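Re: [givovon-list] hard water, scale, and is the softener worth it

Sorry for the slow answer, been on the road most of November and only catching up on the list now. Replying inline where I can, then a bunch of stuff at the bottom that didn't fit anywhere.

> We moved into the house at the top of Ormsby in the spring and the
> water is like liquid chalk. Kettle goes white in a week. Shower head
> is half blocked. The plumber wants to put in a softener and quoted
> us 1017 for the unit and fitting. Before I say yes, what are people
> on here doing? Does everyone on the hill have one?

Not everyone. We do, next door on both sides don't. The hill gets the well water and the bottom of town gets the reservoir, so ask anybody below the bridge and they'll tell you there's no problem. They're right, for them.

1017 sounds fair to me if it includes the bypass valve and the drain line. Ask. Ours didn't include the drain line and that was a second visit and a second bill. Get it in writing that the outside tap stays on the hard side too, no sense salting the tomatoes.

> He says the Flerkov is the one to get, the other choice is the
> Wullano which is cheaper but smaller. Any experience?

We have the Wullano. There are 2 of us in the house, 3 when our daughter is home from college, and it copes. When she has friends over it doesn't quite, you can feel it at the tail end of a long shower, that squeaky hair thing comes back. If you're a bigger family I'd go up a size. The Flerkov I only know from my sister's, it is quieter than ours when it regenerates. Ours goes off at 2 am and sounds like somebody filling a bathtub in the basement. You stop hearing it after a month or so. The dog took longer.

One thing on the Wullano, the lid of the salt bin is flimsy. Cracked ours the first winter. Doesn't affect anything, just annoying.

> Also he says we should get the water tested first but the test is
> extra. Is that just a way to run up the bill?

No, do the test. But do it yourself, the strips from the hardware store are fine for hardness, you dip and compare colors. Do it in the kitchen and again in the bathroom upstairs, if they're wildly different you did it wrong. Where you DO want a proper lab test is iron. Iron will foul the resin and then your nice new softener is a very heavy box. If your toilet tank is orange inside you have iron. Go look.

> And what do you do about drinking it? My husband has been told to
> keep his salt down.

Ask his doctor about that, not us. What we did was leave the cold tap in the kitchen on hard water, so we drink it as it comes. It tastes better anyway. Costs a bit more in pipe. The plumber will grumble because it means going back through the cabinet, let him grumble. If the kitchen is already piped together with the bathroom it can get ugly, then you'd be looking at a separate little faucet.

OK the rest of it, in no order.

Salt. Pellets not the rock stuff. The rock leaves a brown sludge in the bottom and you'll be in there with a cup scooping it out, I have done it, never again. Don't fill to the top. Half is plenty. If the level hasnt moved in ages, poke it with a broom handle, it can form a crust with a hollow underneath and the machine thinks it has salt when it has air.

Set the hardness number on the unit yourself after the plumber leaves. Ours was left on the factory setting and we used way too much salt until I found the right page in the manual.

Water heater. If it's been running on hard water for years, get it flushed at the same time. The softener won't undo what's sitting in the bottom of the tank. Ours came out like wet sand, a bucket and a half. Ours used to rumble and now it doesn't.

Laundry: use less soap. A lot less. You'll overdo it at first and the rinse never ends. Same with the dishwasher, and turn down its own little softener thing if it has one, else the glasses go cloudy in a different way and you'll think nothing has changed.

Shower head, don't buy a new one. Sandwich bag of white vinegar, rubber band, leave overnight. Works on faucet aerators too, just unscrew them and drop them in a cup. Careful with anything that has a fancy finish, I took the shine off a brass-look one in the guest bath.
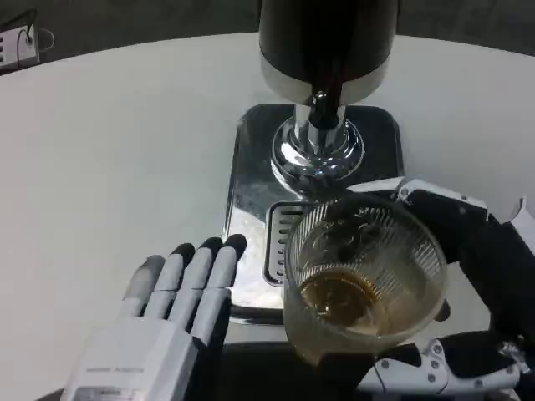

Coffee is where the scale costs you real money, more than the kettle, and I'd worry about that before the shower. Kettle you can see into. A machine you can't, it furs up somewhere in the middle and one morning it's slow and then it's dead. We lost one that way the second year. Chrome shows every drop too, a column and collar like that with a mirror finish, and a shiny steel tray underneath, on our old water you'd be wiping it down after each cup or it would dry to white rings. Wipe while wet, dry cloth, no scrubbing. Anything with a spout tucked up inside, get a bottle brush in there if the maker says you can. Descale on the calender, not when the light comes on. And citric acid not vinegar for coffee things, the vinegar smell hangs around for days.

If you're renting out the basement unit (did you say that? might be someone else) put the tenant on soft water too, it's the same pipes anyway and you'll be the one replacing the washer.

Last, the town does a hardness reading for the wells and they'll tell you over the phone if you call. It was roughly the same as my strips. They don't put it on the bill, no idea why.

If you want to come see ours running before you decide you're welcome, email me off list. Not at 2 am.

Oh and keep the box the valve head comes in, they want it back if theres a warranty claim.

--
givovon-list: neighbors helping neighbors
to unsubscribe send a blank message with "leave" in the subject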